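December, 9:40 am

Indexing the Surken–Valtska security talks. Box 2 has 188 cables, over 500 pages. Scans sorted by sender first, then by date.

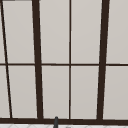

Sukitz drafts use "partnership" where the signed text says "cooperation." Tagged both. Cable 231 is missing its annex, so I left the border trade line blank.

Yilma mission notes next. Check spelling of the ministry before merging.
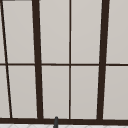 Window, pale gray panes, dark brown bars.

To do: rerun the duplicate check on the Valtska set.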